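Fold less, own less

My grandmother in Cabanatuan kept everything she wore in one narrow cupboard. When I moved to Cilstead I had two wardrobes and a suitcase under the bed, and I still said I had nothing to put on.

I think most of us would be better off with fewer clothes. The usual argument is money, and it is a fair one. Last year I added up my receipts and got to £1710. More than half of that went on things I wore twice or less.

The argument I care about more is time. Every shirt has to be washed, dried, folded and found again. A friend, Dede Wumbei, cut his wardrobe down to 100 pieces, socks included, and says he has his evenings back - I believe him.

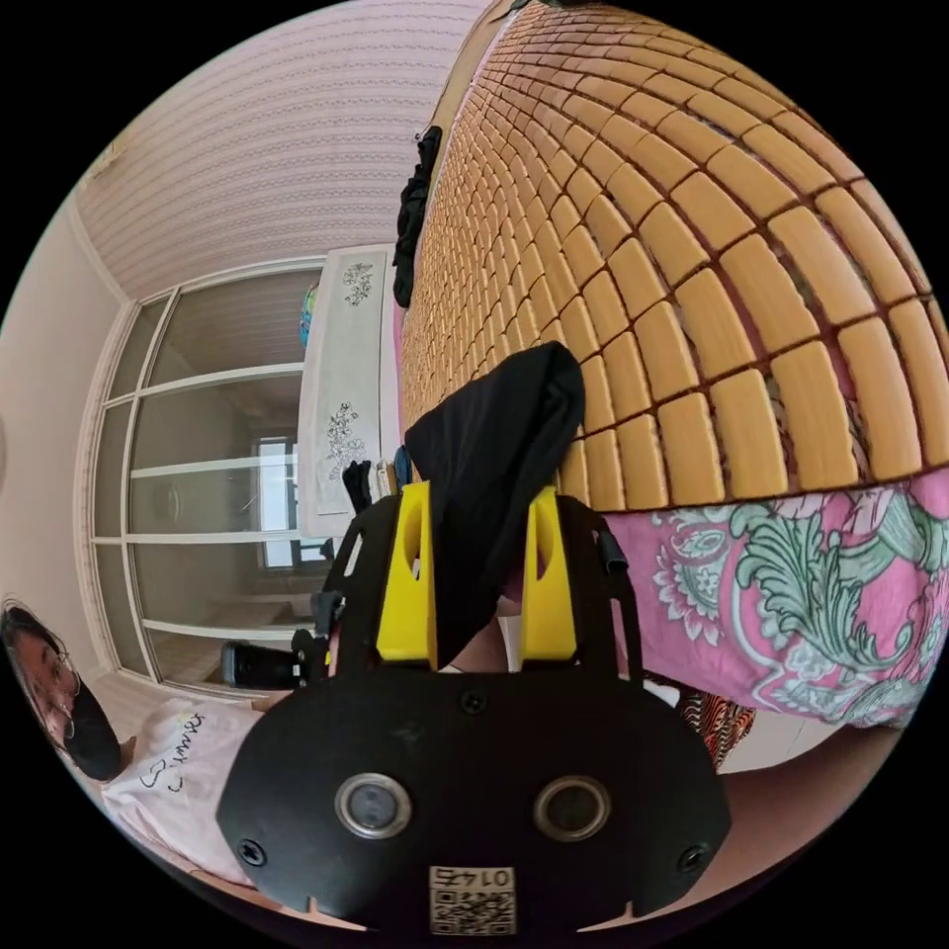
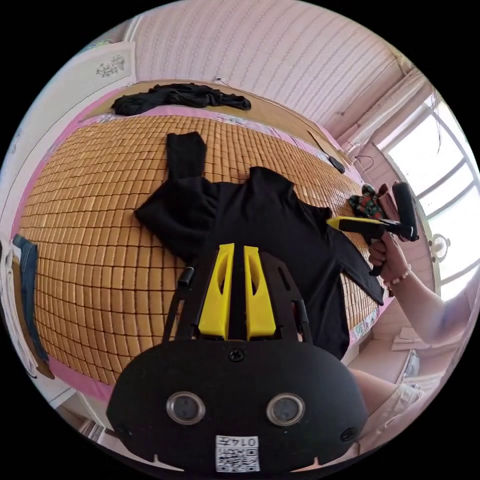
Black cloth on a bamboo-tile mat.

People tell me that clothes are a pleasure, and that a plain wardrobe is a dull one. Some of them dress very well and I enjoy looking at them. But the pleasure is mostly in the few things they reach for every week. The rest is storage, and in a small flat storage costs rent.

I am not asking anyone to throw good clothes away. Stop buying for a season, say until May, and wear what is already there. The charity shop can have whatever has not moved by then.

Imelda Maglaya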